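Print this page | E-mail this page

Workshop Tips: Keeping a Bench in Good Order When Part of the Work Is Automated

Issued by the Housekeeping Desk, Degefa Workshops. Revised July 18, 2026.

The advice on this page was first written for staff at the Wutport site, where household goods are wiped, checked and packed. Much of the lifting and sorting there passed to machines in February, and a good many of the old bench rules no longer fitted the working day. The revised tips apply to all 37 benches. Several will be of use in a home workshop or utility room as well.

Clearing the bench

Staff should clear the bench at the start of a shift and again before the meal break. Only the article being handled and the cloth needed for it should be out. Under the former arrangement a worker might keep a dozen articles within reach and deal with them in any order. Articles are now called forward one at a time, and anything left over from an earlier task is easily mistaken for the next one.

Personal items belong in the locker. Cups are to be kept on the side shelf, with lids on.

Cloths

Cotton cloths should be washed at the end of each day without fabric softener, which leaves a film on glass. New cloths are washed twice before first use. A cloth that has picked up grit must go straight into the wash, however clean it looks. Patterned cloths may be used, but they should be checked against a good light, as small stains are harder to find on them.

Fold the cloth in four and turn it to a fresh face when the first becomes damp. For mirrors, a barely damp cloth followed by a dry one gives a better finish than spray. Where spray is preferred, it is applied to the cloth and never to the glass, so that liquid does not run behind the rim and spoil the backing.

Handling with grippers

Staff who show the machines how a task is done will be working with hand-held grippers for part of the week. The most frequent complaint in the first months was of tired wrists. Mr Leif Løken, who supervises the day shift, recommends that the elbows be kept close to the body and the grip relaxed whenever the jaws are not in use. No one should continue beyond 31 minutes without a pause.

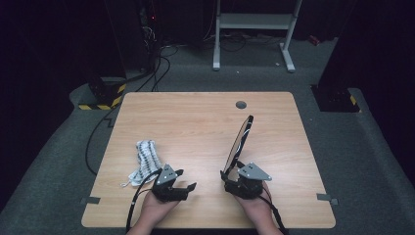

Movements should be made at an even pace. Experienced packers tend to work very quickly with their own hands and find the slower rhythm trying at first. It becomes easier after a few days. Thin or rounded articles need a firm hold near the base, and should be set down fully before the jaws are opened.

Cables should be given enough slack for a full reach, but not so much that they drag articles off the bench. Walkways are to be checked for trailing leads before anyone crosses with a tray. At home, the same care is worth taking with irons and sewing machines.

What has changed for staff

The Wutport site has 65 people on its books, the same number as before the change. Their duties are different. Carrying between rooms has almost stopped, and those who used to do it have moved to inspection, mending and the preparation of tasks for the machines. Mrs Shabani Makokha, who trained as a packer, now plans the order in which articles are presented and keeps the fault book.

Some of the effects were not welcome. The benches are quieter, and there is less occasion to talk to a neighbour. Staff at the Nindine site raised the matter in their own review, and the meal break at both sites has since been lengthened. Inspection is also harder on the eyes than packing. Requests for a desk lamp or a change of duty should be made to the shift supervisor and will be answered within the week.

The fault book

Every dropped, scratched or wrongly sorted article is to be entered, whether a person or a machine was handling it. Entries should state the article, the bench and the time, in plain words. Names are not required. The book held 814 entries when it was last reviewed, and most of the changes set out on this page came from reading them.

Completed pages are to be handed in at the supervisor's office on the last working day of the month. Blank pages may be collected from the same office.

Print this page | E-mail this page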